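Why Do Bags Have Straps?

Pick up the nearest bag you can find. It might be your school backpack, or a lunch bag, or that old tote with the grocery store name on it that lives behind the kitchen door. Now look at how you are holding it. I would be very surprised if your fingers were wrapped around the bag part. You are almost certainly holding it by a strap or a handle, and you probably didn't even think about it!

Straps are one of those things we use all day long without giving them a single kind thought, so let's give them some now.

What a strap does

Imagine carrying a big pile of apples across a room with only your two hands. You can manage four, maybe five if you are brave and hold one under your chin. Put the same apples in a sack and you can carry plenty more, but now both your arms are wrapped around the sack, and you can't open the door or scratch your nose or wave to your friend. Add a strap, hang the sack from your shoulder, and there you are with both hands free again.

So a strap lets a stronger part of your body do the holding. Your fingers get tired quickly, but your shoulders and hips are attached to big muscles and big bones, and they can carry things for a good long while. That is why hikers often wear a wide belt around the waist as well as two straps over the shoulders. The belt lets the hips take a share of the load.

Wide or narrow?

Try this with a grown-up nearby. Put a few cans of soup in a bag with thin handles and hang it from your hand while you count slowly to 40. Then fold a dish towel into a thick pad, put it between the handles and your palm, and count to 40 again. The second time should feel a good deal more comfortable.

The cans didn't get any lighter – the towel just spread their weight over more of your hand. Squeezing the same weight onto a thin line of skin makes more pressure, and pressure is what hurts. Wide straps are kinder than narrow ones, and padded straps are kinder still.

Pulling the strap tight

There is a word for what happens inside a strap when it is being pulled, and the word is tension. You can feel it for yourself. Let a strap hang loose and poke it with a finger, and it flops about like a noodle. Now pull both ends and poke it again. It pushes back! Every little thread in the strap is being tugged from both directions at once.

Many straps are made of webbing, which is a flat ribbon woven from lots and lots of threads. At the Berkemlow Craft Barn, where I help with the weaving table on winter afternoons, we once made a piece of webbing from 110 threads, and it was hardly wider than my hand. One of those threads on its own would snap if you gave it a good yank. All of them together held up a bucket of wet sand (and then the bucket's handle came off, so we never did find out how much more the webbing could take).

The bag around your middle

Some bags skip the shoulder altogether and go around your waist. People call them waist bags, belt bags or fanny packs, and they are wonderful for small things such as coins, keys, tissues and the interesting pebble you picked up on the way to the park. The pouch sits in the middle, and a strap comes out of each end, ready to go around you. 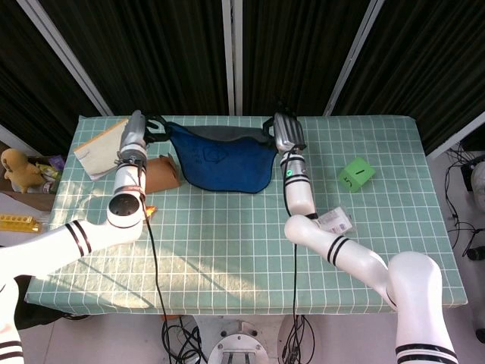
Words by the Craft Corner Editor, Mimidow Magazine for Curious Kids

The blue pouch on the checked tablecloth is stretched out by its two black straps, one pulled to the left and one to the right. Look at where each strap joins the bag. Those two ends are the places that have to be really strong, because all the pulling has to pass through them on its way from the strap to the cloth. If you have ever had a bag break on you, I'd guess it broke right there!

Bag makers know this very well, and they often sew over that spot again and again. Sometimes they stitch a small square with an X inside it. Have a look at your own backpack, near the bottom where the straps go in, and see if you can find one.

The zipper matters, too. This pouch has a dark gray one along its top edge, and a zipper like that keeps your treasures from bouncing out when you run.

Try it at home

Cut a strip of newspaper as wide as your thumb and pull gently on both ends until it tears. Then cut another strip the same size, fold it in half the long way, and pull again. Does it take a bigger tug? Next, twist a strip, or braid three together, and see which one is the toughest. Write down your guesses before you start – it is much more fun to be surprised when you have a guess on paper.

Please put the torn strips in the recycling when you're done.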